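Forum > Hands and Grippers > Teaching by Demonstration > Teleop or hand guiding for slippers on a rack?

Print this thread | E-mail to a friend

brasshinge
We have been trying to teach a two-armed robot to put slippers on a small shoe rack. The rack has two wooden shelves and the slippers are the moulded kind with an open heel. All of the teaching so far has been by remote control. The operator wears a glove for the fingers and the arms follow a pair of handles. We have 200 demonstrations and the policy trained on them gets the first slipper down most of the time, then makes a mess of the second.

I would like to know if anyone has gone back to hand guiding for this sort of thing, where you hold the arm and move it yourself. My colleague in the Nirkville office says it gives smoother paths. I think it ruins the camera views. Wrist view with the hand open, for reference:

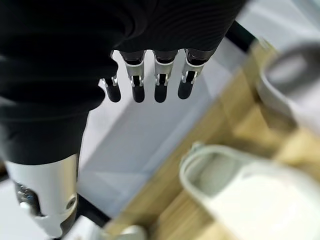

Wrist camera, four fingers open, sleeve over the back of the hand.

The other thing I can't settle is whether to record both slippers of a pair as one long task or as two short ones.

pelmet_42
Two short ones. We did long ones for a drawer task and had to throw most of them away. If the operator fumbles at the end, the good first half goes with it unless someone sits down and cuts the recordings by hand.

On hand guiding, I'd stay with remote control. When you hold the arm your own hands and sleeves end up in the pictures, and the policy learns from pictures that it will never see again once you let go.

Osterby
I don't agree with that last part. You can guide the arm by hand with the cameras off, save the joint positions, then play the motion back with the cameras on. The recording is then clean. We did this with a Lehner arm all through the autumn and it was far less tiring than sitting at the handles. You do need to put the objects back exactly where they were before the playback, so mark the floor with tape.

pelmet_42
It's fine for an arm with a simple gripper. Try guiding four fingers and a wrist at the same time with two hands. You run out of hands.

Osterby
Fair point about the fingers. You could set the fingers with the glove and guide only the arm, but then you need two people.

brasshinge
Thanks both. Two people is a problem here, as most sessions are one operator and nobody else in the room before lunch.

To give more of an idea of the set-up, the rack stands against the wall and the desk with the laptop is a little further along. We work on carpet tiles. There are six slippers in all, three to a shelf when the rack is full, and they are not all the same colour. We start some recordings with a full rack and take slippers off, as well as the other way round.

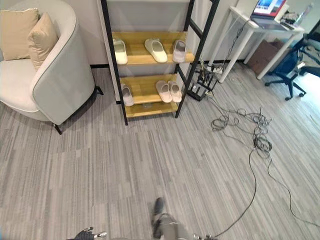 Taking them off works much better than putting them on, which I suppose is to be expected. The strap gives the fingers something to go under. When placing, the operator has to judge the height of the shelf from the head camera and tends to let go early. I have watched a good number of the failed runs and the robot copies this faithfully.

Grekano_user
If it copies the early release then your operators need to change, whatever method you use. Get them to touch the shelf with the sole, wait a second, then open the hand. We made that a rule and retrained from nothing. I wouldn't mix the old recordings with the new ones.

Also check how fast people are moving. We had one batch of 1,973 short recordings and kept 1,579 after taking out the ones where the arm moved too fast for the wrist camera.

tinplate
I'd be careful about throwing those out. Quick movement between places is normal and the policy has to cope with a smeared view now and then. What matters is that it is slow and sharp in the last bit before contact. We only drop a recording if the blur is in that last bit.

Grekano_user
We tried keeping them. It was worse. Possibly our camera is worse than yours.

brasshinge
I have been through some of ours this afternoon with that in mind. There is plenty of blur in the wrist views, mostly in the lower half of the picture, while the fingers themselves stay sharp because they move with the camera.

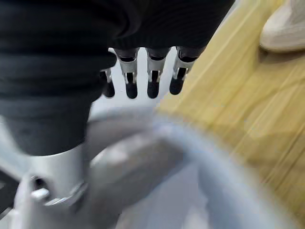 So a simple blur score over the whole picture would throw out a lot that is usable, and I would sooner score by arm speed near the shelf. Coltent, the logging tool we use, already stores joint speeds, so it is only a matter of writing the filter.

tinplate
Arm speed is what we use. Set the limit by looking at your best operator, not the average.

Osterby
Before you record another batch, do a short one of 20 or so by playback and compare. It's one morning's work and you won't need the second person if you leave the fingers in one grip for the whole reach.

brasshinge
I can do that for the taking-off task, where the grip hardly changes. For placing I will stay with the handles and bring in the wait before release. Short recordings, one slipper each. Will post the success rates when I have them, probably in March.

pelmet_42
Please post the failures as well – they are more use to the rest of us.

Contact the moderators | Copyright Hands and Grippers Forum | Back to top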